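# Chapter 4: Daylight Indoors

In February, the building manager at Dakwood School received a complaint from a teacher whose classroom faced south. The students along the window wall kept pulling the blinds down. The students along the opposite wall kept asking for the lights to be switched on. Both groups had a point. At midday, with the blinds up, a light meter laid flat on a desk beside the glass read 913 lux. The same meter on a desk at the back read 44 lux.

The difference is more than twenty to one, and it was measured in a single room at a single hour. Most people in the room would not have guessed it was so large. The human eye adjusts to changes in light without our noticing, so a person walking from the window to the back wall sees a room that gets a little dimmer. The meter doesn't adjust.

This chapter covers how daylight enters a room, where it goes once it is inside, and why more of it does not always help people see. You will need the definitions of lux and candela from Chapter 3. You will also need a simple light meter for the field exercise at the end.
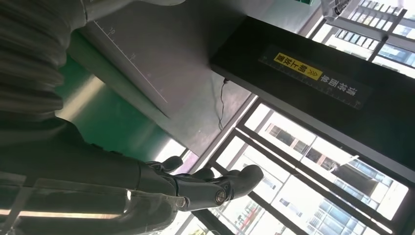 ## 4.1 Light from the Sky and Light from the Sun

Daylight reaches a window in two main ways. Direct sunlight arrives in straight lines from one part of the sky and casts sharp shadows. Skylight is sunlight that has been scattered by air and cloud. It arrives from the whole visible sky, and the shadows it casts are soft.

A third part comes from the ground and from nearby buildings. A pale sidewalk or a snow-covered lawn can send a good deal of light upward through a window and onto the ceiling. A dark brick wall across a narrow street sends very little.

Designers often begin with an overcast sky. An overcast day gives less light than a clear one, and its brightness does not depend much on compass direction. A room that is bright enough under cloud will usually be bright enough on a clear day, although it may then have problems with heat and glare.

**Daylight factor** is the light level at a point indoors divided by the light level outdoors under the same overcast sky, written as a percentage. A desk with a daylight factor of 3 percent receives three lux for every hundred lux outside. The sky may get brighter or darker during the day, but as long as it stays evenly overcast the daylight factor at that desk stays nearly the same.

## 4.2 Contrast and Glare

The eye can work across a very wide range of light levels, but not across the whole range at once. When a bright window fills part of the view, the eye adapts toward the window. Objects standing in front of it look darker than they would against a plain wall, and detail on the side facing the viewer becomes harder to make out. Teachers who stand with their backs to a window have this problem, as do people who sit that way during video calls.

Surface finish also matters. A matte surface scatters the light that falls on it in many directions, so its brightness changes little as you move around it. A polished surface sends most of its reflected light off at one angle. Seen from that angle it may be almost as bright as the window itself. 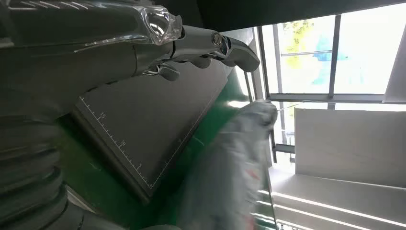
**Figure 4.2** Polished metal reflecting light from a window. The darker gray parts nearby show much less of it.

Glare is usually divided into two kinds. **Disability glare** reduces what a person can see. **Discomfort glare** is unpleasant but leaves vision mostly intact. The two often occur together. The students at Dakwood who lowered the blinds could still read the board, so their case was one of discomfort glare.

Rasmus Lepik, who surveyed the classroom, left the windows as they were. He turned the desks so that the glass was to the students' side, and he had the rear wall repainted from dark green to white. The readings taken afterward are given in Section 4.5, where you will use them to calculate the daylight factor for each row of desks.

### Key Terms

- daylight factor
- disability glare
- discomfort glare
- matte surface
- skylight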